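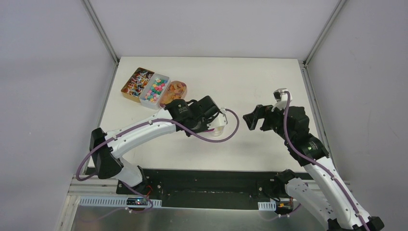
Inicio · Quiénes somos · Taller · Visitas · Contacto

Quiénes somos

En Livlow nos dedicamos a las piezas pequeñas. Las recibimos mezcladas, las separamos, las repartimos en recipientes y las mandamos a escuelas, ludotecas y talleres de barrio que trabajan con material suelto. Empezamos con 4 cajas prestadas y una mesa blanca, y hoy preparamos lotes para 46 centros – ¡y nos sigue haciendo la misma ilusión abrir un saco nuevo y ver qué colores trae!

El nombre lo puso Amanuel Fikre, que también decidió que aquí no se tira nada por ser raro. Un trocito morado que no encaja con los demás acaba siempre en algún sitio, y a menudo es lo primero que eligen los niños.

Cómo trabajamos

Cada tipo de pieza va a su recipiente. Las alargadas juntas, aunque mezclen naranja, rojo, blanco y azul claro; las más gorditas, rosas, verdes o amarillas, en otro; las planas de tonos ámbar, aparte. Nos gustan los recipientes translúcidos porque se ve lo que queda sin andar removiendo, y los de esquinas redondeadas porque se vacían bien (esto lo discutimos mucho más de lo que parece razonable).

Las piezas menudas pasan después a vasitos transparentes, que son la medida con la que llenamos las bolsas. Una bolsa Ternen lleva 40 piezas y una caja Demissie lleva 900, pensada para un aula entera durante el curso. Las dos salen de la misma mesa.

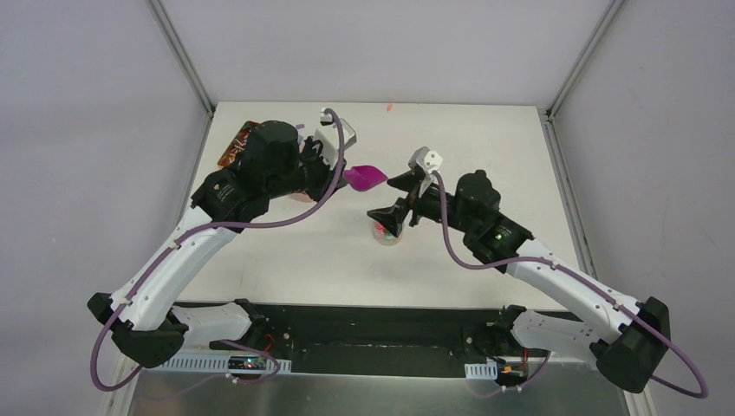
Según Nanitov, el vasito es lo mejor del lote: con él cada niño se sirve lo suyo, no hay peleas por el color favorito y al final de la tarde recoger se convierte en otro juego. Nos pidió que no lo cambiáramos nunca por bolsitas, y no lo hemos cambiado.

Visitas y material

Si tenéis piezas sueltas en casa o en el cole, las aceptamos limpias y sin ordenar – ordenarlas es nuestra parte preferida. También abrimos el taller a grupos pequeños, con cita previa desde la página de Contacto.

Última actualización: 17 de marzo de 2023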